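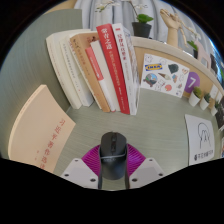

**Workstation check, Kallari annex, 28 April 2018.** Desk surfaces first, as the form insists. Rule 4 wants books upright, supported and clear of the working area. The row at the back of this desk is standing, though leaning would be the kinder word, and the peach paperback has given up and lies flat on the left. Pass, with a sigh.

- [x] Desk top free of cracks and sharp edges
- [x] Partitions firm when pushed (pushed twice)
- [ ] Asset tag legible – 162 or 811, take your pick
- [x] Chair adjusts, with opinions 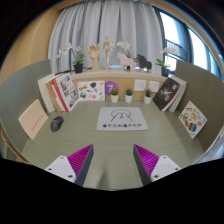
Cheon replied that a mouse mat is not a trip hazard and asked that item 9 be struck from the form before September. Noted. Item 9 has survived every previous attempt.

- [x] Mat flat, corners down
- [ ] Cable cover fitted – on order from Plastonis 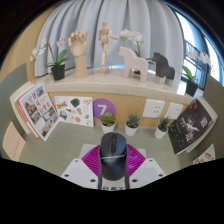
Plants come under item 12, "living matter", which also covers lunch. Pots must be stable and kept off paperwork. The three succulents in front of the cabinet comply, and the white pots even match. The ledge behind them is crowded enough to need its own form. Recheck in 35 days.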